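We use cookies to improve your visit. By continuing, you accept our cookie policy.

The Town That Paid People to Move In

Fendon wants you to know it has 487 new residents. The number is on the banner outside town hall and on the first page of the pitch sent to every other shrinking town in the county. What it leaves out is how many of them are still there.

The deal sounds simple. Move to Fendon, work remotely, and collect $200 a month toward rent for 26 months. I asked the town how many people had finished the term. I got a brochure. 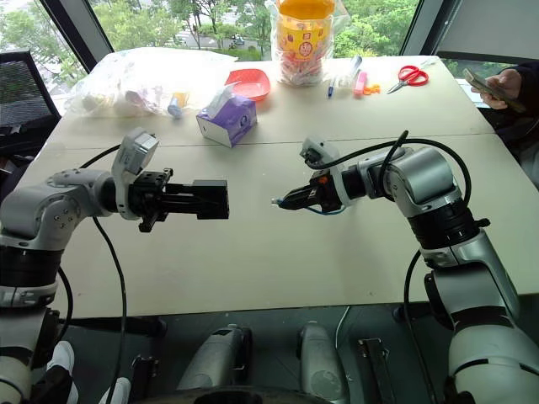 Emmanuel Owino, who moved from Tistberg in January, likes the place well enough. His rent went up $150 before his first check cleared. "So I'm ahead by fifty bucks," he told me. His landlord had read the same flyer he did.

Supporters say the newcomers spend money downtown. Maybe. The hardware store closed anyway, and the diner now shuts at 2 p.m. When I asked for sales tax figures, I was told they were "encouraging," with no figures attached.

Meanwhile, 2,000 people who already lived in Fendon get nothing for staying. Several have asked why. The town's answer is that they were going to stay regardless, and I'd want to see the proof of that too.

The next round of applications opens soon. Jelance is planning a copy of the program, with a bigger check.

Last updated: January

Related
Tran's Empty Mall Gets Another Plan
Who Pays for Free Parking?
The Bus Route Nobody Rides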